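October, workshop notebook, picnic room, afternoon

Started on the floor side of the checkered table. Iqra wants the plate entered as item 103, plain white, round. Tâm had the tablecloth down as red in the old list; I changed it to pink and white so it matches what we have.
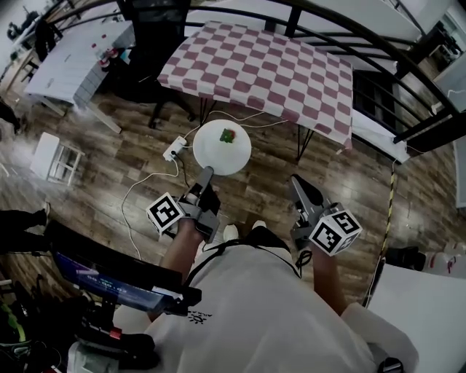
Bottles and containers stay on the white table for now. Yến asked for them to be sorted by label before anything gets moved, and I left that to her.

The cables are still my main complaint. The white power strip is on the planks close to where people walk, and the leads run from it toward the table. Valter says there is a longer strip in the Vusach cupboard. If it reaches the wall side, move everything over and tape the leads down along the boards.
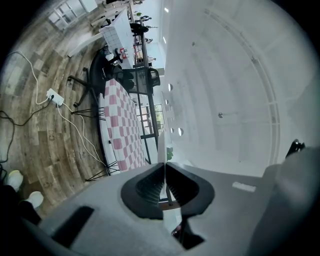
Checked the inventory sheet against Nga's copy. Hers ends at 736, mine had one line entered twice. Fixed mine.

To do: ask Groditura about a second cloth in the same check. Tape. Give Yến the label sheet.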